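Ticket 1490: foam shape sorter, red pentagon block too snug
Product: Ulten foam sorter board (blue)
Status: Open, good progress

First off, we love this board! It's big and chunky, and the star hole alone keeps the toddler group at Groltholm busy all morning. The trouble is the red pentagon. It went in fine until February, and now it sticks before it's all the way down. I tried 2 things so far: brushed crumbs out of the hole, then left the board flat overnight. The crumbs helped a bit, and the overnight rest helped a lot!
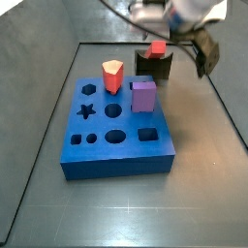 Posted by Viklund Play Library, 9:00 a.m.

Red pentagon and purple block are both standing up on the board, with the black arch behind and the little red block on top of it. Next up is swapping in the pentagon from our second set, and I can't wait to compare them. If that one drops right in, could you send us a single spare? We have 7 families waiting to borrow this one, so a quick answer would be wonderful.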